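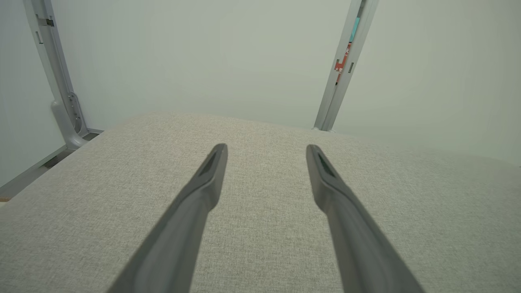
Light gray and beige fabric, with a pale wall behind it.

In Defense of the Covered Table
by Bijan Alipour

When I moved to Plirkbridge, I had one table and it was made of glass. I ate on it, I wrote on it, and I folded my shirts on it. Every cup made a noise. In the evening I put down my keys very slowly, like a person who comes home late and does not want to wake the family, although I lived alone.

I want to speak here in favor of soft surfaces for work. By this I mean a table or a bench with cloth on the top, and perhaps some padding under it. Many people think such a thing belongs only to ironing or to sewing. In the shops I see mostly shiny tops, and the sellers praise them with one word, "wipeable." I agree that a kitchen needs this. I do not agree that a whole home needs it.

My neighbor Snædís Arnardóttir repairs clocks and small radios. She covered her bench in March with a heathered wool, gray with a little beige in it. Before that, she told me, a dropped screw would jump and roll under the cabinet, and she would spend the afternoon on her knees. Now it stays more or less where it falls. She paid 527 crowns for the cloth and she stretched it herself. I tried the bench with my own hands, and I was surprised how calm I became. The elbows rest. The tools are quiet.

There is also the question of color. A white top shows each crumb and a black top shows the dust. A speckled cloth forgives both, and small objects are still easy to see on it, if they are not gray themselves. I admit that I once lost a gray button for two days on such a cloth.

The opponents have their arguments, and the strongest one is dirt. A friend at the furniture shop Fourie says that fabric keeps everything you give it, coffee most of all. He is right. I brush mine each morning and I do not bring coffee to it, and this rule has been good for my work too. When the cloth becomes old, one can remove it and put another. With my glass table, one scratch was there forever.

I sold the glass table last winter. The man who bought it knocked on it with his knuckles, and he looked very pleased with the sound.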